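Plikstead workshop builds library of everyday table tasks for learning machines

A workshop in Plikstead has begun paying local people to tidy, pack and sort household objects for several hours a day, so that a robot can later be taught to do the same.

The work is run by Vunness, which rents part of a former print works near the station. The company started taking on staff in the spring and now has 19 people on its rota, most of them part-time. They work in pairs of shifts, the first beginning at eight in the morning and the second at one.

Staff do not drive a robot. They hold a gripper in each hand and use the jaws to pick things up, move them and put them down, while the position of both hands and the view from head height are recorded. Each attempt at a task is saved as one example. The examples are then used to train software which is meant to work out the movements for itself.

Vunness has set a target of 2000 usable examples for each task before training begins on it. Putting food containers into a wire basket is the task being recorded this month. Folding tea towels and standing cups on a rack are due to follow in June.
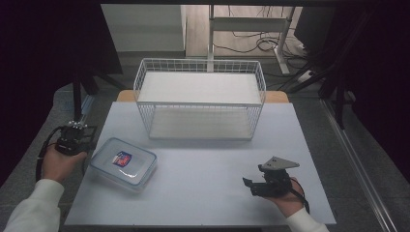 3 min read

Shengli Xia, who manages the recording sessions, said the basket task had been chosen for its awkwardness. A container with a lid can slip out of a narrow pair of jaws, and it often has to be turned before it will go in.

"If you use your own fingers you don't think about it," she said. "With the grippers you have to plan where you are going to take hold. Some people go for the rim, some people use both hands and squeeze from the sides. We want both of those in the set."

The starting position is changed between attempts. A container may be placed close to the edge of the table, further back or at an angle to the basket. Staff are given a card telling them which layout to set up, but they are not told how to carry out the task. Xia said early sessions had been too tidy, with everyone copying the method shown in the training video, and the software had learned very little from them.

Not every attempt is kept. A checker watches the recordings at the end of each shift and removes those where a hand has gone out of view, a cable has caught or the readings from one gripper have dropped out. Dropped objects are kept if the person picks them up again and finishes. Each session lasts 90 minutes, followed by a break, and a person will normally do two sessions in a shift.

Suqin Jiang joined in April after leaving a job in a school kitchen. She said the first week had been hard on her wrists and that she had asked for a lower table, which was provided.

"You get quicker, and then they ask you to slow down again," she said. "I had to stop myself rushing. I go at the speed I would at home now, and that seems to be what they are after."

She said the grippers felt heavy towards the end of the second session, and that several of her colleagues had raised this. Xia said a lighter version was being tested and that she hoped to have it in use by the end of the summer. The cables would stay for the time being. A wireless pair was tried in the spring but lost its connection too often.

The finished sets go to Espinoza, a robotics firm which is paying for the work under a contract running until next year. Espinoza plans to use them in Bornurel, its two-armed machine for kitchens in care homes and canteens. The machine has jaws of a similar size to those on the hand-held grippers, so that what a person does at the table can be carried across with few changes.

An early version of the software was tried on the basket task last month, using a partly completed set. It placed the container in the basket in 44 of its attempts and failed in the rest, mostly by letting go too soon. Xia would not say how many attempts had been made in total, but described the result as "a bit better than we expected with that little to go on".

The same trial showed a gap in the recordings. Almost all the examples had been made with the basket at the far end of the table, and the software struggled when it was moved to one side. New layout cards were printed the following week, and some of the earlier sessions are being repeated with the basket in other positions.

Neighbouring businesses were told about the project before it opened. Faces are not recorded, according to the company, and staff are asked to wear plain long sleeves and take off rings and watches. They sign a form setting out who will receive the recordings and how long they will be kept. Anyone who leaves can ask for their examples to be taken out of a set, provided it has not yet been handed over.

Vunness is looking for more people to cover the afternoon shift, and would particularly like to hear from those who are left-handed. No experience is needed. An open session will be held at the print works on Thursday from 4pm, when visitors will be able to try the grippers for themselves. Places do not need to be booked, but children must come with an adult.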